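Convocatoria: se buscan personas para el puesto de peluches al aire libre

Plazas: 4
Lugar: recinto de Stutolmont, zona de césped
Inscripción abierta hasta el 29 de septiembre de 2021

Buscamos gente para atender el puesto de peluches que montamos en el exterior, junto al césped grande. Se trabaja de pie y al sol buena parte del turno, así que conviene traer gorra y agua. La zona pavimentada queda al lado de la hierba y los árboles están al fondo, lejos de las mesas.

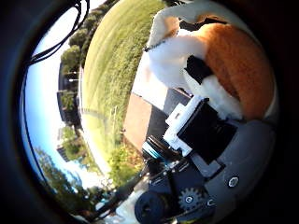
Club de Juego y Reutilización Maurya · Equipo de actividades exteriores

Tareas del puesto

Recibir los peluches donados, revisar costuras y ojos, y apartar los que necesiten arreglo. Los que estén bien pasan a la mesa. Los pequeños se guardan en cestas y los grandes van sueltos, apoyados de forma que no se caigan con el viento.

Atender a las familias que se acerquen. No se vende nada: cada niño puede llevarse un peluche y dejar otro, o llevárselo sin más. Se apunta en la hoja la entrada y la salida.

Recoger al final del turno. Las mesas y las sillas vuelven al almacén de Clustska y los peluches se meten en sacos cerrados. Lo que haya tocado la hierba se sacude antes.

Requisitos

Ser mayor de edad. Poder cargar una mesa plegable entre dos personas. No se pide experiencia, aunque se valorará saber coser a mano, sobre todo para el grupo de reparación. Quien tenga alergia al polvo debe decirlo al inscribirse.

Condiciones

Turnos de tarde, con un descanso de 15 minutos. Se paga el transporte y hay merienda. Es una colaboración sin sueldo y se entrega certificado a quien lo pida. El año pasado pasaron por el puesto alrededor de 200 peluches y faltaron manos en la recogida, por eso damos preferencia a quien pueda quedarse hasta el cierre.

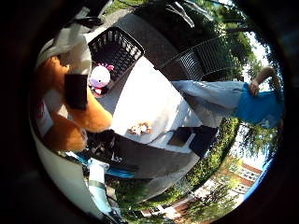
Busisiwe Sithole nos escribió después de la edición de marzo que lo más cansado fue el sol sobre las mesas y que repetiría si se adelantara la merienda. Pedía además más cestas, «porque los pequeños acaban siempre debajo de los grandes».

La merienda se ha adelantado. Cestas hay algunas más, y se aceptan prestadas si llevan el nombre puesto.

Cómo apuntarse

Dejad nombre, teléfono y tardes disponibles en la oficina del club, preguntando por Estíbaliz Casado. Para el grupo de reparación, hablad con Bonifacio Mateos. Contestaremos a todas las solicitudes, también a las que queden en reserva.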